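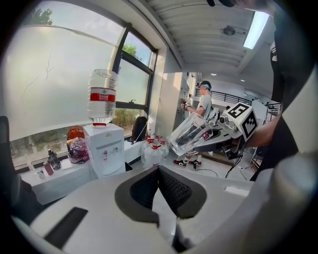

Zillberg pauses glass handling after grippers let go too soon

2020-12-04

The folks at Zillberg have put one part of their glassware project on hold for the time being, after a fault in the hand-held grippers caused several pairs of jaws to loosen while they still had a glass in them. No one was hurt, we are very glad to say, and the group has been good enough to tell us in plain words what happened.

Zillberg has been working since June on teaching a robot arm, the Kalon, to pick up and pass along ordinary drinking glasses. People do the job first, with grippers held in their own hands, and the recordings are what the arm learns from later on. It is patient work, with a good deal of standing about and a great many cups of something warm along the way, and until last month it had been going along very nicely.

The trouble showed up during a check of 121 recordings. In 23 of them the jaws had opened by a small amount with no one easing off the trigger. Most of the time the person holding the gripper never felt a thing, and the glass stayed put. In a few cases it slid, and one stemmed glass went down on the hard floor and broke. The pieces were swept up, the floor was gone over twice, and the session was called off for the day.

A spring inside the trigger seems to be at the bottom of it all. The part comes from a supplier called Tellano, and the springs in the newest batch are a little softer than the ones before. They hold well enough when the gripper is level — the weak spot is when the wrist turns and the glass is carried on its side or with the rim pointing down. Tellano has agreed to take back the whole batch, 55 springs in all, and has already sent the older kind to be going on with.

There was a second matter, smaller but worth a mention. While going over the fall, the group took a long look at the room itself and decided that the cables on the floor were too close to where people step. Anyone carrying glass has their eyes on the glass, after all, and it is asking a lot of them to watch their feet as well. The cables are to be moved along the wall and taped down, and closed shoes will be required for everyone in the room, guests included.

The affected recordings have been set aside so that the Kalon does not pick up any bad habits from them, and the rest will be kept. Practice will go on with plastic cups and wooden blocks in the meantime, and real glass will come back once each gripper has been fitted with its new spring and has held a tilted tumbler for a full minute — a simple test, but one the group wishes it had been doing all along.

People who have borrowed grippers for use at the Zhong workshop are kindly asked to bring them in for the same repair, even if they seem to be working well. There is no charge, and the change takes only a few minutes at the bench.
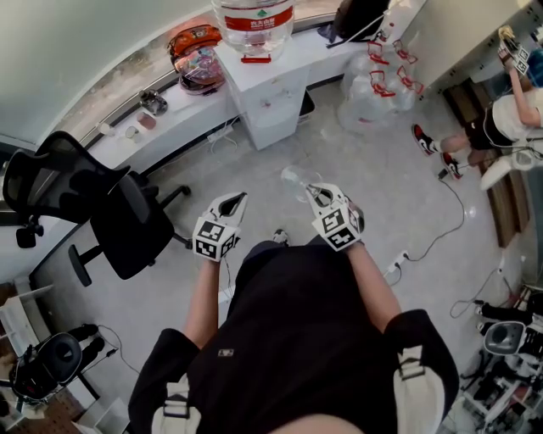 Anyone who has noticed a glass slipping in earlier sessions, however slightly, is warmly encouraged to say so, and to note which gripper was in which hand if they can remember. Replacement springs are being fitted in the order the grippers come in.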